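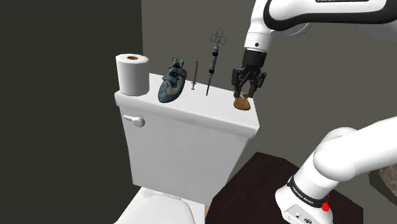
Figure 7.1 A toilet tank lid used as a shelf, with a roll of paper and a syringe among the things on it.

Chapter 7
Storage in Small Bathrooms

Most homes have less bathroom storage than the people in them need. The room is usually planned around its pipes, and shelves are added later wherever a gap is left. As a result, flat surfaces fill up first: the edge of the tub, the windowsill, the rim of the sink and the top of the tank.

This chapter looks at how to measure the storage a bathroom already has and how to plan more of it without moving any plumbing. You will work with the floor plan of the Herrera Apartments in Drernness, a building with 26 units and 2 bathroom layouts. Both layouts have the same fixtures, but in the second the door opens inward and takes up most of one wall.

Before You Begin

You should be able to read a simple floor plan and take measurements in millimeters (Chapter 3). You will also need the table of clearances from Chapter 5.

7.1 Open and Closed Storage

Storage in a bathroom is either open or closed. Open storage includes shelves, hooks, ledges and rails. Closed storage includes cabinets, drawers and boxes with lids. Open storage is cheap and easy to reach, but whatever sits on it is exposed to steam and splashes. Medicines and medical supplies belong in closed storage, preferably outside the bathroom and out of the reach of children.

A tank lid is a special case. It is open storage, but it also has to come off when the fill valve or flapper needs repair. Anything kept there must be cleared first - a point to remember when you place a fixed shelf over it.

In the Herrera plan, the wall above the toilet is 700 mm wide. A cabinet from the Kendine range measures 657 mm across, so it fits, but the space left over must be shared between the two sides. Section 7.2 shows how to check whether the doors will still open fully.

Key terms: open storage, closed storage, clearance, fixture, reach height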